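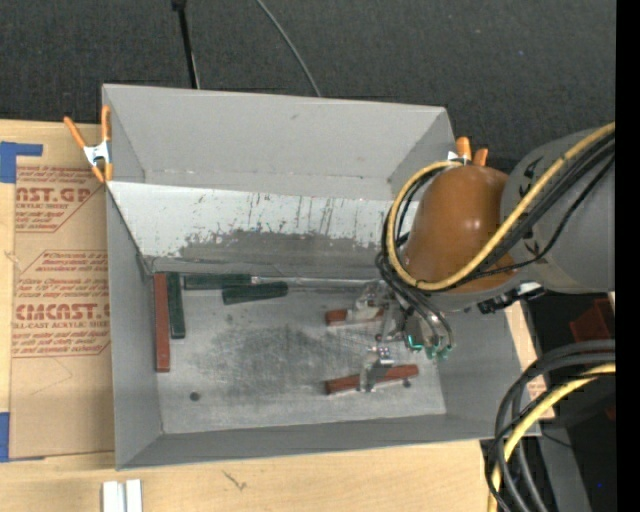 Section 7. Teaching a Bin Task by Remote Control

Use this section to record demonstrations of block handling in the bin with the Zustlow hand controller. If you are guiding the arm by hand, go to Section 8. The arm must already be homed, and the workspace limits must be set as described in Section 5.

7.1 Before you start

1. Set the bin on the tabletop inside the reach of the arm. The gripper must be able to touch the floor of the bin at all four corners without the arm meeting a wall.

2. Clamp the bin to the table. Two spring clamps are enough for most bins. Put them on the far side, where the operator's view is clear. Push on each wall with your palm. If the bin slides, move the clamps and try again.

3. Tape down any sheet or paper lying next to the bin.

4. Check the cables on the arm. They need enough slack for the wrist to turn fully both ways, but they must not hang below the fingertips.

5. Put the blocks in the bin. Leave them where they fall. Blocks may touch each other or stand against a wall.

CAUTION: Keep hands out of the bin whenever the controller light is green. To move a block by hand, press PAUSE first and wait for the light to turn amber.

7.2 Starting a session

1. Turn on the controller and hold it level, with the trigger released.

2. On the Kinovitz screen, choose Teach, then Remote, then New Session.

3. Type a session name and the operator's name. The name you enter is saved with every recording and cannot be changed later.

4. Set the speed limit to 10 percent for a new operator. The highest setting allowed in Teach mode is 135 mm per second.

5. Hold the side button. The arm follows the controller only while this button is down. Let go and the arm stops where it is.

Note: If the arm moves left when you move right, the controller was turned when you switched it on. Let go of the side button, face the bin, and press CENTER.

7.3 Recording a demonstration

1. Move the gripper above the bin and open the fingers.

2. Press RECORD. Wait for the short tone before moving.

3. Lower the gripper over a block. Line up the fingers across the narrow side. Approach from straight above when there is room.

4. Squeeze the trigger slowly until the block is held. Squeezing harder does not improve the grip and may tip the block.

5. Lift clear of the other blocks, carry the block to its new position, lower it until it touches the floor, and release the trigger.

6. Raise the gripper above the rim and press RECORD again to stop.

7. Choose Keep or Discard. Keep a recording with a missed grasp only if you went on to correct it in the same recording.

For a block against a wall, turn the wrist so that one finger does not have to fit between the block and the wall. If this cannot be done, nudge the block toward the middle with closed fingers and then pick it up. Record the nudge as part of the demonstration.

Record at least 13 kept demonstrations before starting a training run. Change the layout of the blocks between recordings. Operators tend to start with the easiest block every time, and the arm will learn the same habit.

CAUTION: Do not press the fingertips into the bin floor. If the screen shows FORCE HIGH, release the side button, press RETRACT, and check the fingertips for damage before continuing.

7.4 Ending the session

1. Raise the gripper above the rim and press PARK.

2. Wait for the message Saved. Do not switch off the controller before it appears.

3. Wipe the fingertips with a dry cloth.

Section revised in February by Brisa Xolalpa. For controllers with the older Ibarra handle, CENTER is the lower thumb button and RETRACT is available on the screen only.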